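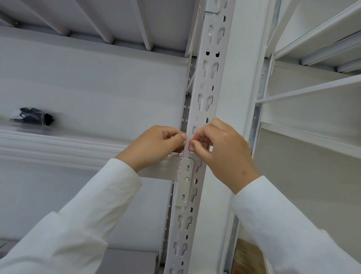

The viewing copy of the horror feature Mirnach loses sound synchronization during playback, and the matter has been referred to Technical Support by the Screenings Office. The file was transferred from the rental cassette issued by Bae Video, the only version of the film held by the library that includes the crypt prologue. Dialogue is in step with the picture at the opening and visibly late by the final reel. Staff who need to retrieve the cassette should go by the small red-bordered markers placed on the face of the white slotted uprights in the tape store, and should disregard the shelf reference in the old card index. The reference on the cassette's own case also comes from the old index and has not yet been corrected.

Opened by: Sang-wook Bang, Screenings Office
Assigned to: I-seul Kwon, Technical Support
Priority: High. The title is scheduled for a public screening.

Problem as reported

The file was played from start to finish in the small theater on the Prokaden player. The reporter first noticed the fault in the chapel sequence, where the bell is heard after the rope has already been pulled. By the time the housekeeper screams on the staircase, her mouth has closed before the sound begins. The reporter also notes a single flash of blue picture at 44 minutes, during the cut from the garden to the cellar.

The reporter asked whether the late sound might belong to the film itself. Mirnach was dubbed after shooting, and loose lip movement is common throughout. This was a fair question and it is dealt with below.

Initial checks

The file was copied again from the storage server and played on a second workstation. The fault was the same. The audio delay setting on the theater player was found at zero, which is correct, and was left alone. The player was restarted and its software confirmed to be the current release. Two other transfers from the same batch were played on the same equipment, one of them the Bistis anthology film with the wax museum story, and both remained in sync to the end credits. The theater equipment was therefore ruled out.

The cassette was then requested from the tape store and played directly to a monitor. On tape, the bell and the rope agree. The housekeeper's scream is a little loose, as dubbing of that period tends to be, but it begins while her mouth is open. The fault is confined to the transfer. 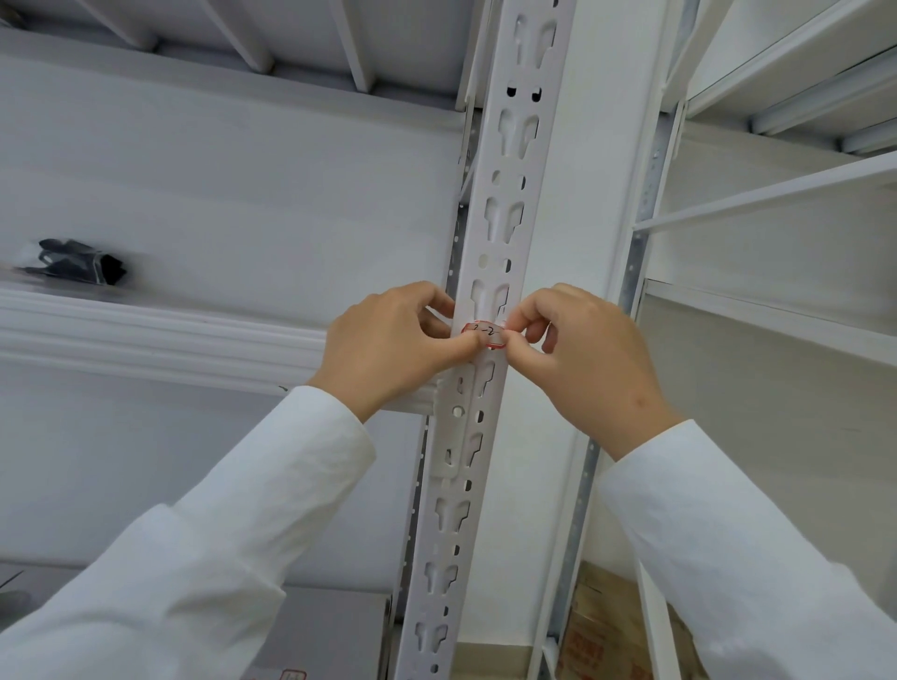 Playing the cassette directly also accounted for the blue flash. There is a crease in the tape at the cut to the cellar, and the picture breaks up for an instant as it passes the heads. The sound on the tape continues without a gap. During the November transfer, the capture software treated the break as a loss of signal, put up its blue screen, and dropped picture frames while it waited for the signal to return. The sound was recorded throughout. From that point on, the sound in the file runs behind the picture.

This did not explain why the bell, which comes well before the cellar, was late as well. The transfer log was reviewed. It shows seven separate signal losses, most of them too short for a viewer to notice. The first is in the opening titles, over the painting of the abbey. Each one added a little to the delay, and the bell is simply the first place in the film where a sharp sound meets a visible action.

Action taken

The cassette was wound fully forward and back before further use. The playback heads were cleaned. A timing corrector was placed between the cassette deck and the capture computer, so that the computer receives a steady picture even where the tape does not supply one. The capture software was set to repeat the last good frame during a loss of signal and to keep its blue screen turned off. This setting had been changed when the software was reinstalled in the fall and was not restored afterward.

A test section was captured first, beginning at the garden sequence and running past the crease. Picture and sound agreed on both sides of the cut. There is now a brief band of noise across the lower part of the picture at the crease, where there had been a blue flash. The Screenings Office was consulted and accepts this as part of the condition of the tape.

The full cassette was then captured again. The new file was checked at the prologue, the chapel bell, the cellar, the staircase and the final title, and was found to be in sync at each of them.

Reply from the Screenings Office

Mr. Bang confirms that the new file was played in the small theater on the Prokaden player and that the bell now strikes when it should. He asks whether the dubbing on the staircase could be adjusted by hand, given that audiences are likely to laugh at it. He also asks that the Bae Video logo and its warning card be kept at the head of the file – some patrons remember the label fondly and attend partly for that reason.

Response

The dubbing will not be adjusted. The library's practice is to present the film as it was released, and the looseness on the staircase is present on the tape. The logo and warning card have been kept. The running order for the evening should allow 60 seconds of black after the warning card, as the prologue begins very quietly and the house lights need time to come down.

Remaining work

The other titles transferred after the reinstallation have not all been checked. The two already played are in good order, but their cassettes were in better condition and may never have triggered the setting. Technical Support will review the transfer logs for the remainder and will open a separate ticket for any title that shows a loss of signal. The earlier Mirnach file has been renamed and withdrawn from the screening folder. It will be kept until the screening has taken place, and then deleted.

Status: Resolved, pending review of related transfers.

Saturday, December 4, 2021
By I-seul Kwon, Technical Support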